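Mopping day, finally

Quick one tonight, arms are tired.

So the floor. Light gray tile, polished, shows every single footprint. I have been putting it off since March and it got to the point where Wulan wrote HELLO in the dust by the window with her finger. Fair enough.

Bought a new flat mop last week, the Flerix one. Teal. Wulan says it's green, we are not discussing it further. The old string mop went in the trash, should have gone 2 years ago. Smelled like a pond.

What I do now, in order. Sweep first, always, even if it looks clean. Cables up off the floor if you can. Then start at the far wall and come backward toward the door, overlapping a bit each pass. Half the soap the bottle says. Less than half if the tile is shiny, otherwise you get that cloudy film and have to do the whole thing agian.

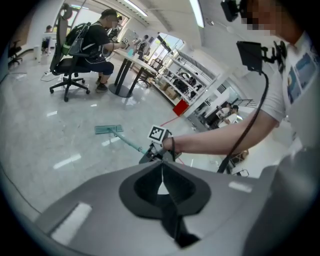 The chairs are the real pain. Office chairs on casters pick up hair and fluff and then roll it right back over the bit you just did. I flipped 2 of them over and went at the wheels with an old toothbrush and tweezers. Disgusting. Very satisfying though.

Round tables are easier, one fat foot in the middle and you go around it. Desks with four legs, no thanks. And people who won't move their feet! Prasetyo, you know who you are.

Rinse the pad more than you think. I did mine 5 times and the last bucket was still gray. Pad goes in the wash on hot, no softner, hang it up - don't leave it flat on the floor overnight like I did in the old place.

Next up is the windows. Or maybe just the one.

Recent posts
The toothbrush drawer
Shelf paper, yes or no
What I keep under the sink at Jugah

2 comments

Anisa Liew
Does the flat one get into corners? Mine just sort of skates past them.

Ikhsan Krishnan
Splash of white vinegar in the last rinse water, takes the film right off. Been doing it for years on our tile.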